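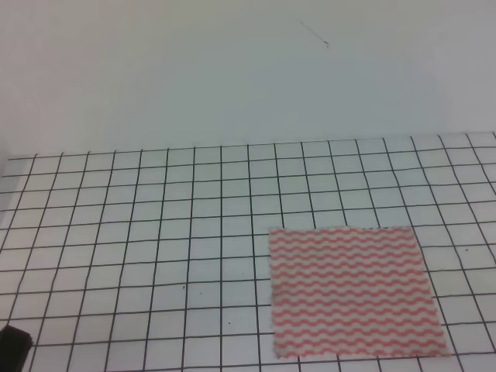

Re: [munton-quilters] Basting on the big tables

From: Lorenz Sutter
To: munton-quilters
Date: August 21, 2023

Da-eun Cha wrote:

> I have a queen-size top ready to go and a backing that is
> technically large enough if you squint. Last time I basted on
> the living room floor and my knees filed a complaint. Is spray
> really as good as pins? My mother-in-law says thread or nothing.
> Also, does anyone have a spare piece of batting? I'm short by
> a strip down one side.

Da-eun,

Your mother-in-law is right, in the sense that she will still be right at Thanksgiving and you will have to sit across from her.

I have done it all three ways. Thread holds best and takes an entire evening plus a podcast you don't like very much. Pins are fine until you meet the one you forgot, which in my case was with the side of my hand, at 30 stitches a second or whatever my machine does when I panic. Spray is quick and smells like a nail salon in a garage. Do it outdoors if you can, and not on a windy day. I have a patio chair that has been faintly sticky since last November.

For a queen I'd go with pins and work from the middle out. Tape the backing down wrong side up, snug but not stretched. If you pull it tight as a drum it will look wonderful until you take the tape off, and then it shrinks back and you get a lovely set of puckers that you can tell people are texture. I have told people that.

On "technically large enough": you want a good 6 inches spare on each side if it's going to a longarm, less if you're doing it at home. If you're under that, add a strip now. Adding one after basting is possible and I won't describe it.

Batting: I have the tail end of a roll of Bonix, the cotton blend, folded up in the hall closet. It should do for your strip. Butt the two edges together and whip them with a loose zigzag, no overlap, or you'll have a ridge down the bed forever. Let it lie flat overnight before you use it. Mine has fold lines you could navigate by.

I can bring it to the next sew-in. I also still have somebody's walking foot in a sandwich bag marked WANG, from the spring retreat. If that's your last name or your machine, speak up.

One other thing, for the list at large. The pattern swap box now contains 12 copies of the same table runner. It's a nice runner. Please take one, or at least stop bringing them.

Lorenz

--
Row-by-row is a lifestyle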